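Clundside Evening Classes: second progress report

Enrolment for the spring term closed with 99 learners across nine classes, up from the autumn. Bookkeeping and English conversation filled first. Beginners' Spanish did not reach its minimum and was dropped, and its fees were refunded in full.

Attendance has held up better than we planned for. We recorded 273 attendances in the first half of term. The weakest evening is Thursday, when the last bus to Jedton leaves before class ends. Sharada Rai has moved the start time forward by half an hour and will compare the registers in August.

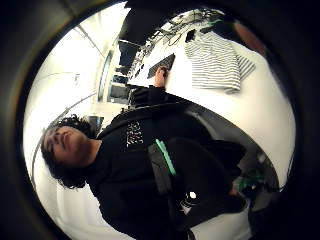

At the white table, Clundside.

Spending is within budget apart from heating, which is over by £218. We have moved this from the printing line, as most handouts now go out by email. The tutor post left vacant by Rajitha Gunawardena has been filled by Zulkifli Mandagi – he takes the two numeracy groups and the drop-in.

Two items from the last report are still open. The hearing loop in the larger room has been ordered but not fitted, and the creche agreement is unsigned. Si-eun Yeon is dealing with both.

For the next period we ask to carry forward the unspent travel grant. 22 learners have claimed so far, and we expect more once the Jedton group starts. Revised figures are in the attached sheet.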